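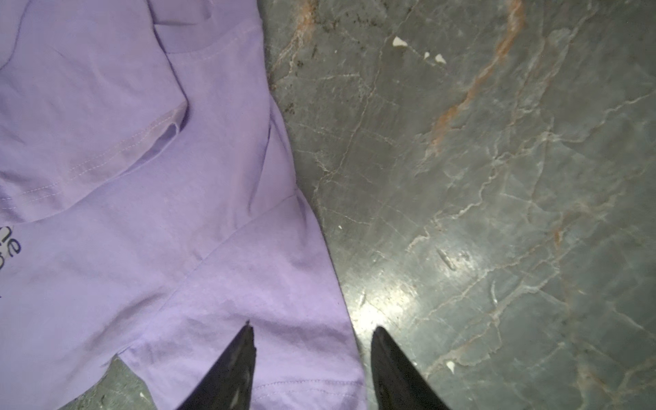

I finally switched us over to cold water washing in June, and I'm kicking myself for waiting so long! My mother swore by hot for everything, so I did too (12 years of it, in the Sumthorpe house alone). Soft cotton tees, like the lavender one with the ribbed neck, are what got me started, as I hate a shirt that shrinks. Two loads a week now, all on cold, and I'm still hunting for a good stain soap, so send me your favorites by Tuesday!

Contact Sumthorpe Home Notes | Copyright Kinduto | Back to top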